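How to request a copy of an old immigration file

Last updated: April 29, 2024
Reading time: 2 minutes
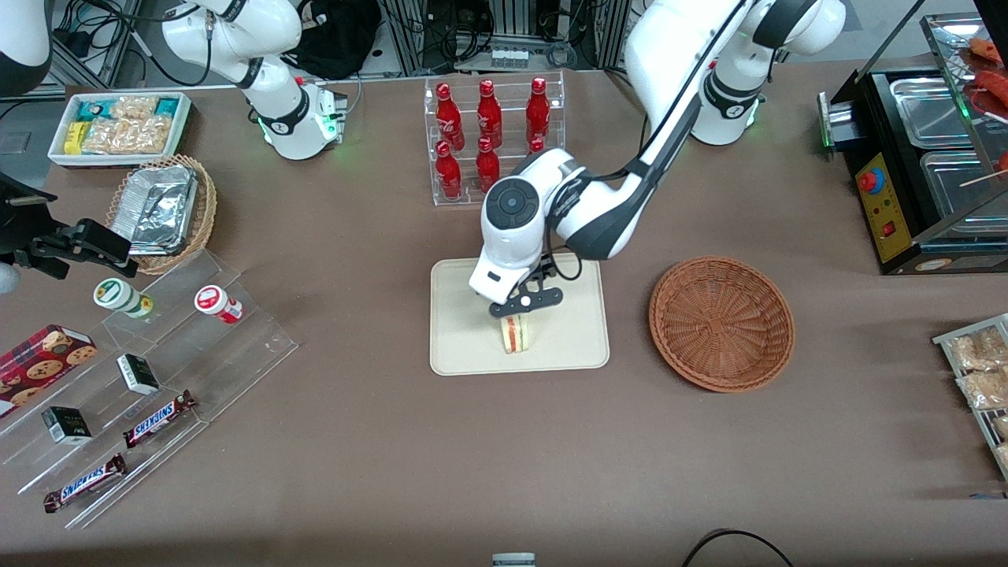
A triangular sandwich on a beige tray.

These steps apply to family members and community researchers who need papers from a closed removal or resettlement case. The Sirndale records office holds the paper files. The Fledier index lists them by surname and file number.

1. Find the file number

Search the Fledier index under every spelling the family has used. Names were often entered as they sounded to the clerk, and the family name and given name may be reversed. The index has 2,574 entries. If a search returns more than 57 results, add a year of birth.

Write down the file number, the box number and the closing year. Copy the name exactly as it appears, including errors.

2. Check who may apply

The person named in the file may apply directly. Anyone else must attach signed consent or, where the person has died, a copy of the death certificate. Consent forms are valid for one August-to-August filing year.

3. Complete the request

State which papers are wanted. "Interview notes and travel papers" is accepted; "everything" is usually returned for more detail. Requests over 900 pages are split into 2 parts and sent separately.

Sign and date each form in ink. Attach proof of address.

4. Read the reply

Blacked-out passages carry a code in the margin. Match each code to the key on the last sheet. To challenge a passage, quote the page number and code in a written review request. Do not send the copied pages back.

5. Store the copies

Keep the pages in the order received. The Takács numbering method, used in the Tritimbridge oral history collection, adds a pencil number at the lower right corner and leaves the office stamp untouched. Record any missing page numbers on a separate sheet.

Contact: Emília Matoušek, Tritimbridge | © 2024 Tritimbridge | Back to top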